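The Loud Wallpaper Comes Back

For most of the past 15 years, the safe choice for a rented room was white paint. It photographed well and offended no one. At Drollo, a wallpaper shop in the old mill district of Garnthorpe, that meant long, quiet afternoons and a back room full of rolls that would not sell.

The quiet ended last July. Customers began asking for fruit.

Lemons went first, then cherries, then strawberries in every size. The shop now keeps 250 patterns on the floor, and the ones with food on them have moved from a bottom drawer to the rack by the door. A plain stripe can still be ordered, but it takes a week to come in.

Part of the change is the paper itself. Older stock had to be soaked, pasted and hung by someone who knew how. Much of what sells today has a sticky back and comes off again when the lease is up. Condori, the supplier behind most of the shop's fruit prints, sells it by the panel, and four panels will cover the wall behind a bed. Buyers who would never paper a living room will do a closet, a pantry or the inside of a bookcase.

Small spaces can take a lot of pattern. The shop's advice is to paper all the walls or only one, and to hold a sample up overnight before ordering. Reds that look cheerful at noon can turn brown under a warm bulb. Large prints also waste more paper, as each strip has to be shifted until the leaves and stems line up.

Price still puts some people off. A full room in the heavier Ultora line runs $395 before tax, and that does not cover a second try. Corners are where most first attempts go wrong - few walls in Garnthorpe are straight, and a big berry makes a crooked seam easy to see.

Floors and tabletops are the next question. Many customers pair a bright wall with something faded, often gray leaves or washed-out flowers, and leave the rest of the room plain. 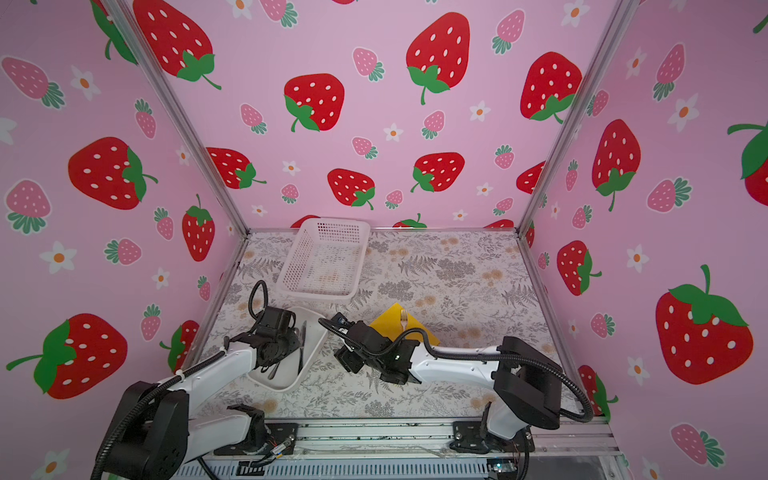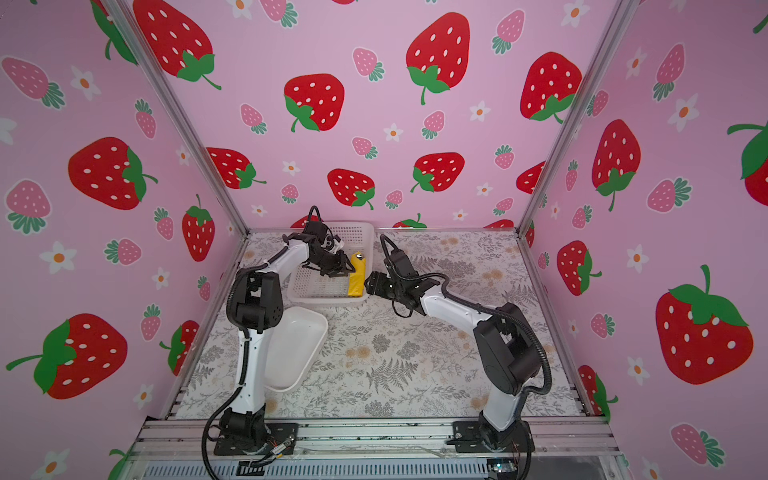
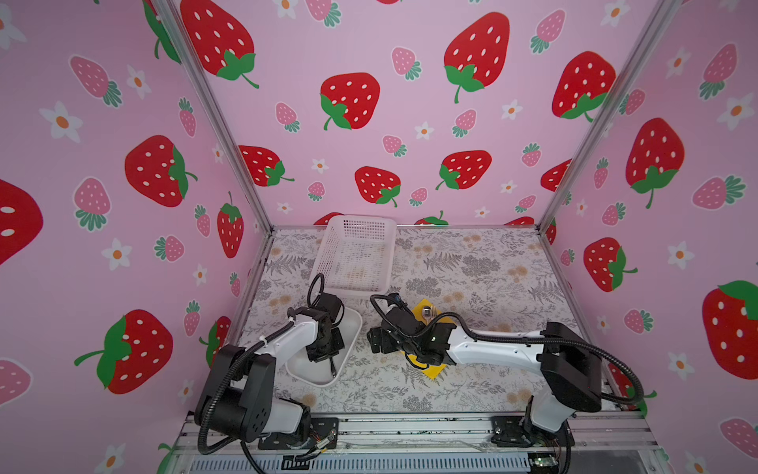
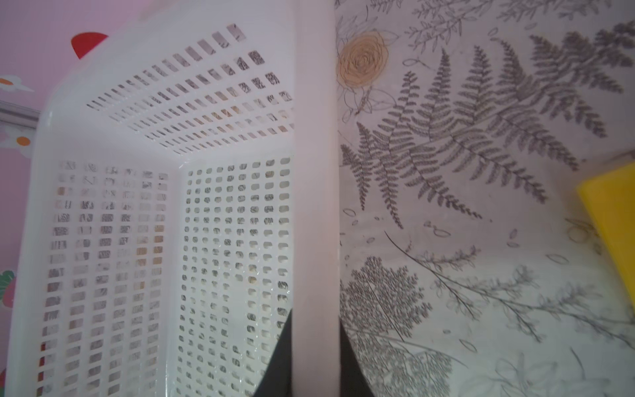 Strawberry print on the walls in the first three pictures; a white basket over a gray leaf pattern in the last.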